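Kokbridge Repair Room: Electrical and Bench Safety Checklist
Inspection 8 June 2022
Inspected by Lowri Pumphrey, accompanied by Jomar Marquez
Previous inspection: January, Iolo Mathias

Items are marked OK, OK with comment, Action, or Not checked. Comments follow the item they belong to. Item numbers match the January sheet so the two can be read side by side; items 9 and 10 were merged and 10 is left blank.

1. Supply and distribution

1.1 Breaker panel accessible, door closes. OK.

1.2 Breakers labeled. Action. Two labels have been overwritten in ballpoint and no longer agree with the circuit list inside the door. Relabel from the list after tracing both circuits.

1.3 GFCI outlets trip on test button. OK with comment. All tripped and reset. The outlet by the sink is stiff and needed a second press. Replace at next visit of the electrician.

1.4 Emergency cutoff for bench circuits. OK. Button is unobstructed. The January comment about the coat hooks next to it is closed; the hooks have been moved to the hallway.

2. Cords and power strips

2.1 No power strip plugged into another. Action. One found under the north bench. Unplugged during inspection.

2.2 Cord jackets free of cuts and tape. OK with comment. A soldering station cord has a flattened section where a drawer closes on it. Jacket is intact. Reroute behind the drawer unit.

2.3 Cords clear of walkways. OK.

2.4 Strips rated for connected load. Not checked. Rating plates on the wall-mounted strips face the wall. Jomar Marquez will read them when the strips are next taken down.

3. Work on opened equipment

3.1 Power cord removed before a cover comes off. OK. The rule is posted at both benches. The cord is to be placed on the shelf, where the person working can see both ends.

3.2 Power supply units are not opened in this room. OK with comment. A faulty supply is replaced as a complete unit. The posted sheet still refers to a "discharge procedure" that was withdrawn. Take the old sheet down.

3.3 Antistatic wrist straps present and tested. Action. One strap out of four fails the continuity test. Discard and replace. 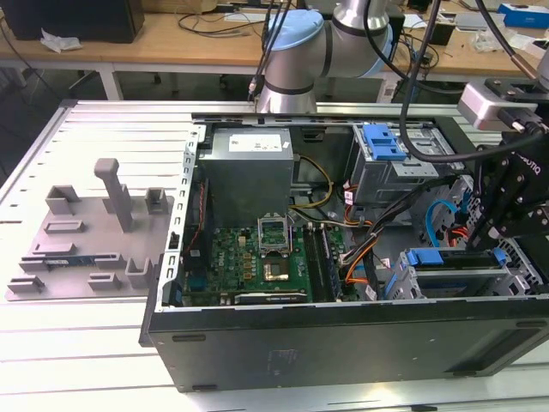
3.4 Removed screws kept in a lidded tray. OK with comment. Trays are in use but the lids are stacked in a cupboard. A loose screw under a board can short it at power-up, and the lids should go back on the trays.

3.5 Sharp edges. OK with comment. Cut-resistant gloves are available in two sizes. Charito Buenaventura asks for a smaller size. Order one pair.

3.6 First power-up after repair done on the switched test outlet. OK.

4. Soldering area

4.1 Fume extractor runs and filter is in date. Action. The fan runs. The filter has no date written on it and is treated as expired.

4.2 Iron stands stable, sponge or brass wool present. OK.

4.3 Heat-resistant mat undamaged. OK with comment. Surface scorching only. Review next time.

4.4 Handwashing sign at the sink. OK.

5. Batteries

5.1 Swollen or damaged cells stored outdoors in the metal box. OK. The box was empty at inspection.

5.2 Used coin cells taped and binned separately. Action. Untaped cells in the bin. Tape roll was missing and has been replaced.

5.3 Charging only while the room is staffed. OK with comment. Fulgencio Quintero reports that a drill battery was left on charge overnight in the spring. The charger now runs from the bench circuit and loses power with the cutoff.

6. Fire and first aid

6.1 Extinguisher in date, gauge in the green. OK. Carbon dioxide, by the door.

6.2 Exit route clear, 40 inches minimum. OK with comment. Narrowest point is beside the shelving. Cartons on the floor there would bring it under the limit.

6.3 First aid kit complete. Action. Burn dressings used and not replaced.

6.4 Emergency lighting. OK. Held for the full 20 minute test.

7. Housekeeping

7.1 Solvent bottles labeled and closed. OK.

7.2 Shelving fixed to wall. OK with comment. One bracket screw loose, tightened on the spot.

8. Follow-up

Open actions go to Jomar Marquez, to be closed within 28 days. Item 2.1 stays open until a longer single strip is fitted. Items 3.3 and 4.1 are to be closed before the next soldering session. Item 1.2 requires the electrician and may run over; note the booking date on this sheet.

9. Sign-off

Copy posted inside the door of room 201. January sheet moved to the binder.

L. Pumphrey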